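Speaker notes – "Buying wine for people who'd rather be gardening"
Community hall talk, Skindesstead, May. Allow 40 minutes plus questions.

OPENING

Hi everyone, thanks for coming out in the cold. Check the people up the back can hear me. Mention the tea urn is on and the loos are through the side door.

I'm not a sommelier. I ran the bottle shop at Stirkusstead for a good while and before that I knew next to nothing, I drank what my mum drank (cask riesling, with ice). So if anyone here feels silly asking a question about wine, I have asked a sillier one, usually in front of a customer.

Quick show of hands – who picks by the label? Keep yours up too.

WHAT THE LABEL HAS TO TELL YOU

Grape, region, vintage, alcohol. Start with the alcohol, people skip it. An 11 per cent white and a 14.5 per cent white are going to be very different drinks, even if the grape's the same.

Region next. Cool places give you sharper, leaner wine, warm places give you riper and rounder. There are loads of exceptions, please don't write to me.

"Reserve" on an Australian label has no strict meaning. Pause here, somebody always groans.

Tell the Flirum story: I ordered 81 bottles of their grenache on the strength of a gorgeous label with a heron on it. Tasted like cough lolly. Took us until the following winter to shift it and most of that went into the staff Christmas mulled wine. Colour of my face when the boss asked who'd signed for it!

THE PRICE BIT

Don't rush this section, I always do.

The cheapest bottles carry the same costs as everything else for glass, freight and tax, so there's not much left over for what's inside. Going up a few dollars from the bottom shelf makes a huge difference. Going up a few dollars from the 40 dollar shelf makes hardly any, at least to me.

Buying a mixed six is the best way to learn. Write down what you liked, even just "yum" or "like licking a fence". I've got some 343 entries in my own notebook now and a fair few of them are that rude.

Athanasiadis do a good mixed box and they'll swap one out if you ring them. Not getting anything for saying so.

POURING AND SERVING

Reds too warm, whites too cold, that's most of us. Twenty minutes in the fridge for a red in summer. Take the white out a bit before you want it.

Hold the bottle however feels steady. By the neck, by the body, thumb in the bottom if you're showing off. Keep a tea towel handy for drips. 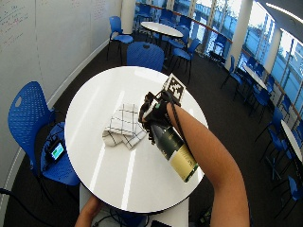
STORING WHAT'S LEFT

Cork or cap back on, into the fridge, reds as well. Two or three days for most. Fizz needs a proper stopper – the teaspoon in the neck does nothing, sorry to everyone's nan.

Whatever's gone past it can go in a bolognese. If it smells like nail polish, tip it down the sink.

For keeping bottles longer: dark, still, even temperature. Bottom of the linen cupboard beats the top of the fridge every time.

QUESTIONS

Likely ones: sulphites and headaches (say I'm not a doctor, drink water), screw cap v cork (screw cap, fight me), best thing with curry (off-dry riesling, so Mum was right after all).

Handout sheets on the table by the door. Stack chairs before 9 pm.

Recent talks
Compost that doesn't pong
Sharpening your own secateurs
Skindesstead's old railway gardens
Preserving lemons, limes and cumquats
Keeping chooks in a small yard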